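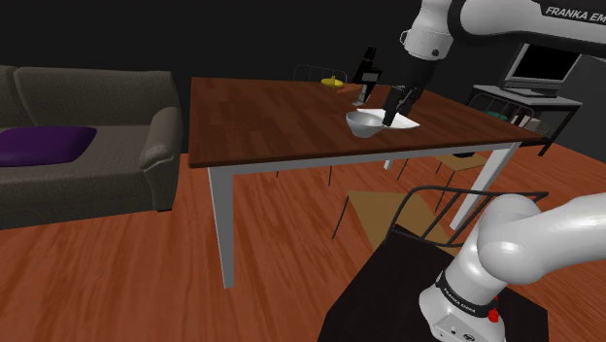 Listine is looking for people who eat soup

Well, who eat it and then have opinions. We are a small publisher of regional cookbooks, and we are putting together a book of cold-weather soups from readers' kitchens. Working title: Ondine. It was meant to be changed before we told anyone, and now it is on the spine mockup, so there we are.

We have 700 recipes. We have room for 100. Between those two figures stands the tasting panel, which is where you come in, hungry and in possession of your own spoon.

What you would be doing

Tasting happens in the evenings at our Etgate kitchen, doors at 6:30 p.m., first bowl at 7. You will get small portions of several soups and a score sheet, and you will fill in the sheet before you talk to your neighbor. Past panels have found this last part difficult. "Nice" is not a score. "My mother's is better" is not a score either, although if your mother would like to send us hers, the address is the same.

You will also take home one recipe per session, cook it on your own stove with your own dull knife, and write us up to 500 words on what went wrong. Did the recipe say "cook until done"? Did it call for a pot nobody under the rank of army cook would own? We want to know. Groceries are reimbursed against receipts. Wine bought to "help with the broth" is reimbursed once.

Who we want

People who cook at home on ordinary nights and are a little tired of it. You do not need training. Please don't apply if you work for another food publisher, or if you entered a recipe yourself (we check, and the beet people are known to us).

We can handle vegetarian panelists easily and have a separate table for anyone avoiding gluten. We can't promise a kitchen free of celery, nuts or shellfish, so if those are dangerous for you, please sit this one out.

What you get

A flat fee per session, paid at the end of the month, dinner of a sort, your name in the back of the book in very small type, and a finished copy. Panelists commit to 3 sessions. You may miss one if you tell us by noon that day. The bus stops across from the Hnatiuk building; we're the side entrance, up the stairs, follow the onions.

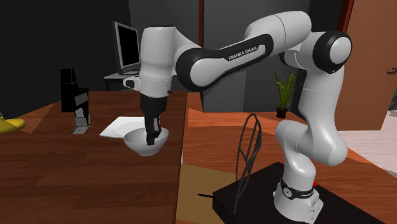 White bowl, wooden table.

How to apply

Write to Orest Lysenko, panel editor, care of Listine. Tell him what you ate last night, truthfully, and what you would change about it. One page is plenty. Stepan Nazarenko handles fees, receipts and complaints about Orest.

Applications close at the end of December. Everyone gets a reply, including the person who applies every year and hates soup.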